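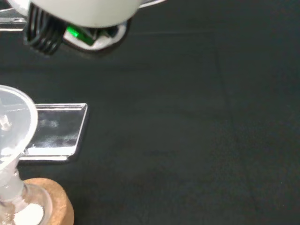
21 January 2020

Sourdough crackers, batch 18 – finally a good one! Writing this up while the trays cool so I don't forget what changed.

Starter came out of the fridge last night, smelled sharp and fruity, and I used it unfed. All discard this time, 133 g of it. Flour was the Kashindye sorghum mixed half and half with plain wheat. I was sure the sorghum would make everything sandy again like batch 15, but the long rest took care of that. Dough sat covered for 38 minutes and rolled out like a dream. Almost see-through in the middle, a bit thick at the corners (my rolling, not the dough).

Oil: swapped the sunflower for the Gakeo sesame. Wow. It takes over a little if you go past two spoons, so stay at two. Salt on top only, none in the dough. Salt in the dough gave us those pale, leathery edges last time, or at least I think it did – I changed the oven shelf on the same day, so that one's still open.

Bake: middle shelf, fan off, turned once halfway. Pulled tray A when the edges went brown and left tray B in four minutes longer. B is the winner. A snaps at the rim and bends in the center, B snaps all the way across with that lovely loud crack. If you only taste one, taste B.

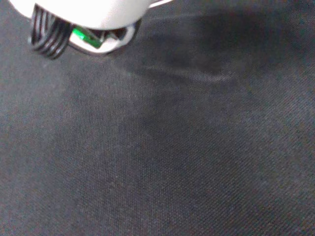 Dark gray woven fabric, 21 Jan.

Docking went better too. Last week's puffed up into pillows, so I pricked these every finger width with a fork and they stayed flat except for one near the oven door. I ate that one. Very good pillow.

Still to sort out:
– Caraway or no caraway. I say yes, but only half the dough.
– The Jorkelex tins don't seal well on the long side. Batch 17 went soft in two days. Trying a strip of baking paper under the lid.
– Need a proper scale for the salt, the big one jumps between 2 and 4 g and I'm guessing.
– Order more sorghum before February. There's enough for two batches, maybe three small ones.

Next up is batch 19, same dough, overnight rest in the fridge, tray B timing for both trays. If that holds I want to try the big run for the Lurkomum open kitchen, 1,000 crackers. That's a lot of rolling and I can't wait. Please don't finish the tin on the left, I want to test it again on Thursday for crunch!

Lurkomum Test Kitchen notebook | Contact | © 2020 Lurkomum | Back to top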